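Session 4: Does measuring the wrist measure the work?
Module tutor: Áine Buckley

Read the Halstead paper before we meet, and read the methods section twice. The claim is that repetitive strain in packing jobs can be predicted from posture alone. The sample was 236 staff at one site, Meststead, all on day shifts. I would not bet much on it.

Points to argue over:

Self-report. 892 forms went out and 300 came back. Who fills in a form about sore wrists? Mostly people with sore wrists.

Posture scores. Two raters watched the same workers and were said to agree "well". No figure is given – ask yourself why.

Confounding. Pace, breaks and a bad supervisor all travel together. Bárány's reply (Tímea Bárány, on the reading list) makes this case better than I can.

Wearing anything on the arm may also change how the arm moves. The authors give this one sentence.

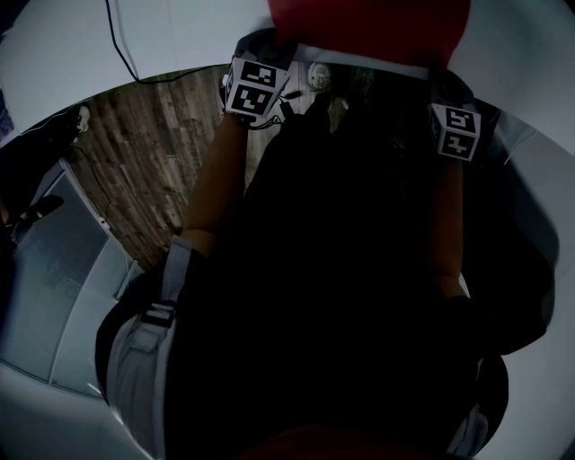
Fig. 2. Marker cubes strapped at both wrists, forearms partly bare.

For next time: 400 words on whether you would accept posture as a stand-in for load. "More research is needed" will not count as an answer.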